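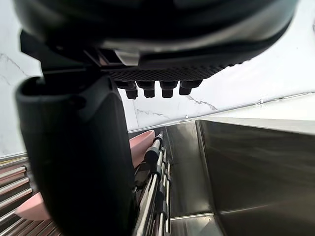 Our group picked the sink island for the Jalter module, mostly as we all figured a sink would be the easy option (it wasn't!). The brief from Drultberg was to take one piece of a kitchen and work out how it could be used in a room that was never meant to be a kitchen. We had 2667 words for the write-up and until August to finish, and I spent way too many of those words on drains.

So, the basics. The island has a thick white top on two solid panel legs, with a stainless double sink set into it and a tall chrome faucet between the basins. I love how clean it looks from standing height. Then you crouch down and there are the black drain pipes and the flexible hoses, all out in the open.

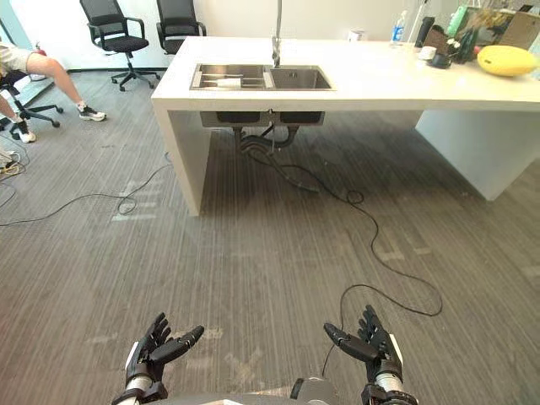

The floor was our other headache. It's gray striped carpet, and carpet plus a sink makes me nervous – one overfull basin and you'd be mopping stripes. Add the black cables running over it and you have a trip hazard right where a person would stand to wash up. We wrote both up as problems for the Tsikata plan, which is our name for the version with a mat in front and the cables taped along the legs.

We argued a lot over which basin should do what. I wanted the left one for the rack and the right one kept clear for washing, and that's what went into the plan.
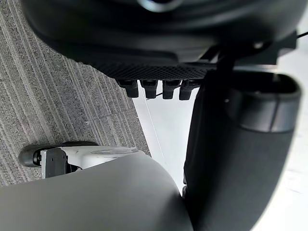
Money was tight. The Hetolach plan, with a closed cabinet under the sink, came to 153 dollars more than the Tsikata one, and all it really bought us was hidden pipes. I still like it better, but I got outvoted.

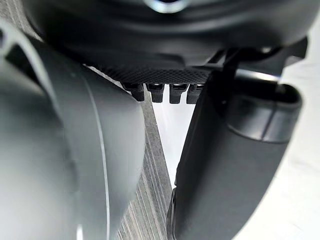

Why not leave the pipes open so you can spot a leak early, someone asked at our review, and wouldn't a cabinet just hide the puddle? Fair point, and it went straight into section 4. We also added a drip tray under each basin to the parts list, and the mat got a bit wider.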